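Workshop and Kitchen Tips: Buying and Budgeting for a Small Robot Setup

Posted Sunday, December 20, 2020

Most of the trouble with a first robot purchase comes from the parts that are not on the quote. The tips below come out of setting up a bench for household handling work at the Ciltusthorpe workshop, putting jars in cupboards and taking them out again. Min-kyu Sung kept the spending sheet and Myung-ja Yoo did the measuring.

Write the task down first. One sentence is enough. "Pick up a jar from the table and put it on the middle shelf" tells a supplier more than a page about kitchens. If you can't get it into one sentence, you are shopping too early.

Measure the widest thing you want to grip. Do it at the widest point, lid on and lid off. Then ask for the maximum opening between the finger pads, not between the bare fingers. We were offered a Vasach gripper that looked fine until the pads went on and took up most of the clearance.

Price the pads as a supply item. Soft pads wear, pick up flour and grease, and get cut on threaded rims. Put them on the same line as tape and wipes. Our first order of 14 was meant to last through the spring and we are already into the last bag.

Split the budget before you ask for quotes. Ours was $2772 for everything except the table. We set aside a part for cables, mounts, markers and spare screws, and it was the first part to run out. Decide on your own share for small hardware and don't let the main item eat it.

Ask about shipping weight. A carton over the carrier's limit gets moved to freight, and freight does not come up the stairs.

Buy the furniture secondhand. A cabinet for practice work gets bumped, stickered and moved. Check that the doors open wide and stay open, and that the hinges are screwed in tight. Bring a tape measure and write down the depth of the shelf and the height under it. Wash jars from your own recycling and keep the ones with a plain straight side.

Hand-held grippers before an arm. If you are still working out which motions you need, hand-held units let you try them at the table for much less. Won and Gosura both quoted us for a pair. Gosura's came with a longer cable, Won's with a spare set of fingers. We took the fingers and bought an extension. 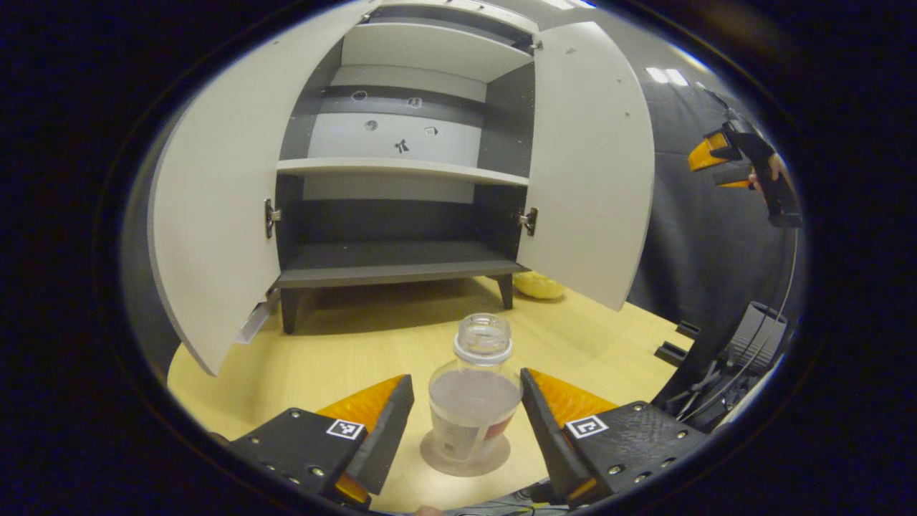 How much table should you plan for when you set up a station?
Allow the full swing of any doors plus a forearm's length in front. For our cabinet that came to about 51 inches of width, and a power strip and any boxes need a place of their own beyond that.

Label both ends of every cable the day it arrives. Masking tape and a marker will do. Use the same name at both ends and write it on the spending sheet too.

Keep 2 of anything that costs less than lunch. Hex keys, small bolts, USB cables, printed markers. Keep the spares in a different drawer.

Leave a gap before the second order. Use the first batch of equipment for a few weeks and keep a list on the wall of what you reach for and don't have. Myung-ja's list had a brighter lamp and a rubber mat on it by the end of the first week. The second arm that was in the original plan never got written down, so it came off the budget.

Save the packing foam. Returns desks ask for it.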